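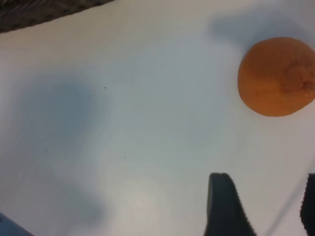

Residents > Streets and Permits > Closing a street for a block party

Search this site Enter keyword Go

How to apply to close your street for a block party

Last reviewed 11 Jul 2018

Any resident of the Town of Arenum can ask to close a block of a local street for a neighborhood gathering. You don't need to belong to a neighborhood association. The application is free for residents, and most of the work is getting signatures from the people on your block.

These steps cover residential streets only. Ghoneim Avenue and Jemeo Road are bus routes and can't be closed with this permit. If your event will sell food or alcohol, or is open to the general public, you need a special event permit and should call the Clerk's office before you start.

Step 1. Pick the block and the hours

A closure runs from one intersection to the next. You can't close part of a block, and you can't close an intersection itself. If you live on a dead end, the closure goes from the last intersection to the end of the street.

The longest block we will close under this permit is 275 feet, measured from curb line to curb line. The Clerk's office has a map with every block length on it, so there is no need to go out with a tape. Longer blocks go to the traffic engineer, and that adds time.

Closures can start at 10 a.m. and must end by 9 p.m. Setup and cleanup count toward those hours. Choose a rain date now if you want one. It can't be added after the permit is issued.

Step 2. Talk to your neighbors

You need signatures from two thirds of the households whose front door or driveway is on the block. One adult signs per household. Renters can sign, and in a rented house it should be the tenant, not the owner.

Use Form 42, the neighbor signature sheet. Write in the date, the hours and the rain date before you take it door to door. Sheets that were signed first and filled in later get sent back.

If you knock and get no answer, leave a note and try again at a different time of day. Write "no contact" next to the address after the second try. Those households still count in the total, so you may need to go back.

Someone on the block may object. That doesn't stop the application. Write "objects" by the address and ask them to put their reasons in a line or two. Common ones are a home health aide who needs to park close by, or a work shift that starts in the evening. These can usually be worked out with a marked parking space near the barricade.

Step 3. Draw the street plan

A hand drawing is fine. It should show:

- the two cross streets, with names
- where each barricade goes
- fire hydrants
- tables, grills, bounce houses and anything else that stands in the roadway
- a clear lane 12 feet wide down the full length of the block

The clear lane is for fire trucks and ambulances and has to stay open the whole time. Folding tables can be placed along one curb. Canopies with stakes aren't allowed, as stakes damage the pavement - use weights. Keep grills off the street side of parked cars and away from hydrants.

For food, a shared table of dishes brought by neighbors doesn't need a health permit. Whole fruit, bread and packaged snacks are the simplest things to put out on a warm day. 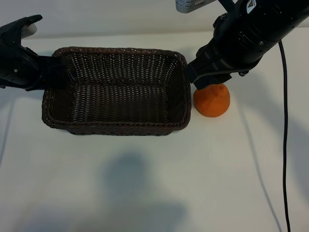

Woven basket and an orange.

Step 4. Send it in

You can apply online or on paper. You need the application, the signature sheet and the street plan.

Online: go to Gralari, the town's permit portal, and choose Streets, then Block Party. You'll be asked to make an account if you don't have one. Upload the signature sheet and the plan as separate files. Phone pictures are accepted if every name can be read. Gralari logs you out after a period with no activity and doesn't save a half-finished form, so have your files ready first.

On paper: bring everything to the Clerk's office, Town Hall, Room 301. Ask for a stamped copy of the front page. The drop box by the parking lot is emptied once a day, and anything left there after noon is counted as received the next business day.

Applications are due four weeks before the event. For the holiday period in early July the deadline is six weeks.

Step 5. Wait for the review

The application goes to the police and fire departments and to Public Works. Yasaman Najafi in the Clerk's office sends it out and collects the replies. Most reviews take some 2 weeks. If a change is needed, such as moving a barricade or a table, you will get an email with the change marked on your plan. Reply to that email to accept it. You don't have to file again.

Step 6. Pick up barricades

Barricades are lent by Public Works at no charge. Hanane El Fassi at the yard handles pickup times, and her number is on the permit. You will need a pickup truck or a van with the seats down, and a second person to lift. Two barricades go at each open end of the block.

Tape a copy of the permit to each barricade. Put up the "no parking" notices the day before, one on every other utility pole or tree. The town can't tow a car that was parked before the notices went up.

On the day

The person named on the permit has to be on the block for the whole event and reachable by phone. Two adults should be ready to move the barricades if an emergency vehicle needs to get through. Neighbors who live on the block must be allowed in and out by car, at walking speed, with someone on foot ahead of them.

Amplified music is allowed until 8 p.m. Trash goes home with you or in your own carts, and street cans shouldn't be used for party waste. Barricades go back to the yard on the next business day, before 3 p.m.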